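# Working beside the sorting arms: tips for the bottle room

Last updated Sun 17 February

These notes are for anyone rostered on the container benches at the Forngate depot. The arms have been in since November and the work has changed enough that the old sheet on the wall is no use. Please pull it down if you see a copy.

## What's different now

Hand sorting used to take up most of a shift. The arms do a fair share of the picking now, and people spend the time on tipping, liners, checking and the odd stuff the arms can't handle. There's less bending and reaching, and more standing and watching, which is tiring in its own way. Swap benches every couple of hours. If your neck gets sore, ask for one of the higher stools from the Landeg store.

Rates of pay haven't changed. Anyone who was on sorting keeps their hours.

## Setting out a load

- Tip gently. A crate dropped from height sends bottles into the corners, and you'll spend longer fetching them than you saved.
- Keep the load towards the middle, within reach of both arms.
- Spread it with the flat rake so items lie mostly one deep. A few on top of each other is fine.
- Leave caps on if they're on. Loose caps can go in with the load, but sweep up any left over at the end, as they get under the bin and tilt it.
- Pull out glass, aerosols and anything with a fair bit of liquid in it. These go in the yellow tub for hand sorting.
- Paper cups and juice cartons can stay in a mixed load. 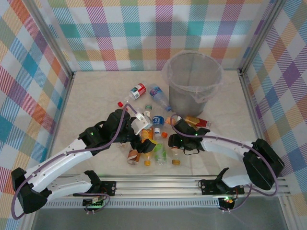
*Mixed load on the bench: bottles, loose caps, a carton and a paper cup, with the lined bin at the back right.*

## Liners

Use the clear liners from the 200 box. The black ones hide what's inside, and the checker has to tip the lot out to look.

Fold the rim well down over the outside of the bin, about a hand's width. Run your fist around the inside to push the air out. A ballooned liner catches on the grippers and lifts out with the next bottle. If the liner is too big, tie a knot in the slack at the back, away from the arms.

Change it at two-thirds full. Sticky juice wrecks the mesh if a liner splits, and hot water with a splash of white vinegar is the only thing we've found that shifts it once it has dried.

## Reaching in

Press pause and wait for both arms to stop. One may still be moving after the other has finished. Tie back long hair, tuck in lanyards and take off loose gloves.

Don't lift anything by the cables. If one has dropped low enough to snag a bottle, leave the bench paused and put it in the Gunach log.

## Cleaning down

Wipe the floor panel with a damp microfibre cloth and a drop of dish soap. No bleach or scourers. Brush the rail with a dry paintbrush, paying attention to the vents. A 300 ml spray bottle of plain water is plenty for one bench, and you spray the cloth, never the bench.

The fabric on the walls comes off for washing. Cold cycle, no softener, line dry. It shrinks in the dryer and then won't reach the corners.

Grippers get a wipe with a barely damp cloth while the bench is switched off at the wall.

## If it keeps dropping things

Check for syrup on the fingers first, then for crushed bottles packed too tightly together. Three drops of the same item means take it out and sort it by hand. There's no target for how much the arms pick, so you won't be marked down for stepping in.

Spare cloths and brushes are on shelf 8. Put wet ones in the bucket under the sink, not back on the shelf.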